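Corridor (architecture)

A corridor is a long, narrow passage inside a building that connects rooms to each other. You may know it as a hallway, a hall or a passage, and in my part of the country people will happily use all three words in the same sentence. I've been keeping this entry for years, and I still get letters about which word is right (they're all fine!).

Origins

For a very long time big houses didn't bother with corridors. Rooms simply opened into one another, so if you wanted to get to the far end you walked through everybody's business on the way. Separate passages caught on slowly, first in grand houses and later in schools, hospitals and offices. The word came into English from French and Italian, and it goes back to a word for running, which I love, given how many times I was told not to run in one.

Width and length

Width is where people get into arguments. A passage in a small house might let one person through comfortably, while a hospital needs space for two beds to pass. The old guest house at Hurnesska has a passage 40 feet long with 7 doors on it, all on the same side, and walking down it feels much longer than it is. The boarding school at Plosley went the other way and built its main corridor so wide that the kids play indoor ball games there in December.

Partition walls

Plenty of corridors weren't planned at all. Somebody split a big room with a partition and the leftover strip became the way through. You can usually tell, because the ceiling trim stops dead at the new wall, or a window ends up shared between two spaces.

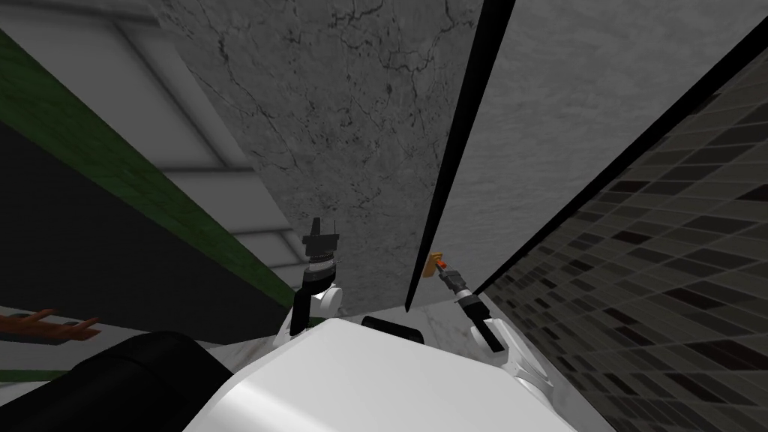
A narrow space between walls, computer rendering.

Light and sound

Dark corridors are the usual complaint, and the fixes are old ones: a glass panel over each door, a window at the end, pale paint. Sound is harder. Hard floors and bare walls bounce every footstep around, and a long rug does more good than you'd think. At the Riltora apartments the residents put down 300 feet of carpet runner and the evening noise dropped so much that a few of them thought the neighbors had moved out.

Naming habits

In the town of Shehu a covered passage between houses is called a "through," and the older ones are named after trades. I haven't found that usage anywhere else, so if you have, please do write in!

See also: Gallery, Landing, Stairwell, Vestibule

Last revised 7 July 2024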